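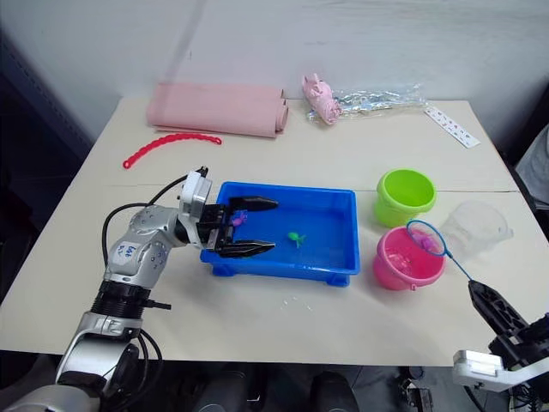 Purple fish, green fish, shallow water.

2019-12-16

A year of trying to learn to fish

I bought my first fishing license in June, at the age when most people who fish have been doing it for decades. My father didn't fish and neither did anyone else in the house. We lived a short drive from Carnitz Lake the whole time I was growing up and I think we went there for picnics and once to look at a sunken dock.

The season is over for me now. The boat ramp is closed, the rod is in the hall closet, and I want to write down what I learned before I forget it and have to learn it again in the spring.

Timo Wegener is the reason I started. We worked together at Vondráček for years and he asked me every summer if I wanted to come out with him. This year I said yes. He picked me up at 4:30 in the morning, which I had not agreed to in so many words, and we were on the water before the sun was up. He caught three perch. I caught the anchor rope, twice, and then a weed the size of a bath mat. I had a very good time.

The following week I went to buy my own gear. I spent $218, and here is where it went: a medium spinning rod and reel sold as a set, a spool of line, a small tackle box, hooks, sinkers, a few bobbers, pliers, a landing net, and a pair of waterproof boots. The boots were the biggest single item after the rod. I would buy the boots again. I would not buy the landing net again, at least not that one, as it has a fine mesh that grabs every hook that comes near it. I spent more time in July picking hooks out of that net than I did putting fish in it.

The reel is a Brorker. It is fine. The bail sticks a little when there is sand in it, and there is usually sand in it.

Knots took me longest. Timo ties everything with an improved clinch knot and can do it without looking. I lost my first decent fish to a bad knot. I felt it take the bait, I felt it turn, and then I was reeling in a line with a little curl at the end. The curl is how you know the knot slipped. If the line breaks, the end is usually rough or cut. After that I sat at the kitchen table for a few evenings with a length of clothesline tied to a chair leg and practiced on that. Thick cord is much easier to learn on because you can see which loop you are going through. Then I moved down to heavy line, then to the real thing. Wet the knot before you pull it tight. I read that everywhere and ignored it for a month.

Casting I mostly figured out in the park behind our building, with a rubber weight on the line and no hook. A few people stopped to ask what I was hoping to catch. My mistake was letting go of the line too late, so that the weight went straight into the grass in front of me. Letting go earlier than feels right fixed most of it. The rest was just doing it a lot. I still can't put a lure exactly where I want it, but I can keep it out of trees on most days.

I went out 16 times between June and the end of October. I kept a notebook with the weather, the spot, what I used, and what happened. The "what happened" column is short. There is a run in August that says "nothing" five times in a row, and then "nothing, rain."

Reading back through it, though, some things do show up. The mornings were better than the evenings. The rocky point on the north shore was better than the beach, even though the beach is where everyone sits. Worms did better than every lure I own. Cloudy days were good and bright still days were close to useless. I'm sure anyone who fishes could have told me all that, and Timo probably did, but I trust it more now that it is in my own handwriting.

My best day was in September. Kolbrún Overgaard has a small place on the far side of the lake and she let me fish off her dock while she painted the railings. I got a smallmouth bass that I had to use both hands to hold. She put down her brush and came to look at it, and said it was smaller than the ones she gets. I let it go. I let almost everything go this year. The 2 fish I kept were both perch, from the same cold morning in October, and I cleaned them badly and fried them in butter. There was not much left of them after I was done with the knife, but what was left was very good.

Cleaning fish is something I want to get better at. My knife is too stiff and I was in too much of a hurry. I also did it on the kitchen counter, and I was finding scales on the cabinet doors for days. Outside next time, on a board, with newspaper.

Other notes for spring:

Replace the line. It has been on the reel all season and it comes off in coils.

Put sunscreen in the tackle box and leave it there.

Get a rubber-mesh net. Carkico has one that Timo likes, with a short handle.

Bring a second towel. One for hands, one for everything else.

Stop changing lures every ten minutes. I do this when I'm bored, and then I spend half the morning tying knots with no line in the water.

Ask Kolbrún about the dock before Memorial Day, when her family comes up.

I have been asked if I'll try ice fishing. Timo does it and has offered to lend me an auger and a seat. I said I'd think about it. I don't like being cold and I don't like the sound ice makes, and I know from experience that when he says a short outing he means until dark. But the lake usually isn't thick enough until well into January, so I have a few weeks to decide.

In the meantime I'm cleaning the sand out of the reel with a toothbrush. There is a lot of it.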